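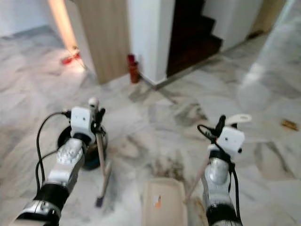 Polished marble in white and gray, with a dark staircase behind it.

Marble Floor Care: Questions We Get, and What We Think of the Usual Answers
By Chrysanthi Bakalis

Do I really need a special marble cleaner?

Probably less often than the label says. For ordinary dirt, a damp mop and a few drops of pH-neutral dish soap in a bucket of warm water will do. Rinse with plain water afterward or you'll get a film. Most "stone care" liquids I've tried are mild soap with a scent and a higher price. If you like the scent, fine.

What about vinegar? Every cleaning blog recommends it.

Every cleaning blog is wrong about this one. Vinegar is an acid, marble is mostly calcium carbonate, and acid eats it. The same goes for lemon juice and most bathroom descalers. Diluting it only makes the damage slower.

My floor has dull spots that won't wash off. Are they stains?

If the spot is the same color as the floor but has lost its shine, it's an etch mark. The surface itself has been changed, and no cleaner will bring it back. Small ones can be worked on with marble polishing powder and a damp cloth. A whole room of them is a job for somebody with a machine.

If the spot is darker than the stone around it, that's more likely a stain. A poultice of baking soda and water, covered with plastic and left overnight, sometimes pulls it out. Sometimes it doesn't. Old cooking oil is stubborn.

Does sealing make marble stain-proof?

No, and be careful with anyone who tells you so. A sealer soaks in and buys you time to wipe up a spill. It does nothing against etching. A salesman in Clemthorpe told me his product would stop both. I asked him to put a slice of lemon on his sample tile and he changed the subject.

How often should I reseal?

Test before you buy anything. Put a spoonful of water on the floor and leave it for 15 minutes. If the stone darkens underneath, it's time. If the water just sits there, keep your money. I last sealed my own hallway in October, and that was the first time in years.

I was quoted $2,000 for a full restoration. Is that fair?

Depends on the floor. Ask what grit they start with, whether the price covers lippage (the edges where one tile sits higher than the next), and who moves the furniture. Ask for a test patch in a corner too. A neighbor in Nemel took a $300 quote for the same kind of job and got a coat of topical wax, which yellowed.

Are steam mops safe?

The makers say yes. I'm not convinced. Heat and moisture pushed into grout and small cracks can't be doing much good, and a flat microfiber mop costs less.

Is polished marble too slippery for a hallway or the bottom of a staircase?

It can be, mostly when wet. A honed finish gives better grip. Rugs help if they have a proper pad, but skip rubber-backed mats, which can leave marks on the stone.

Can I use a broom or a vacuum?

A soft broom or a dry dust mop is best. Grit does more harm than anything you spill. With a vacuum, switch the beater bar off and check the wheels for trapped sand.

Page last checked Saturday, January 2, 2021. We don't take payment from cleaner or sealer brands.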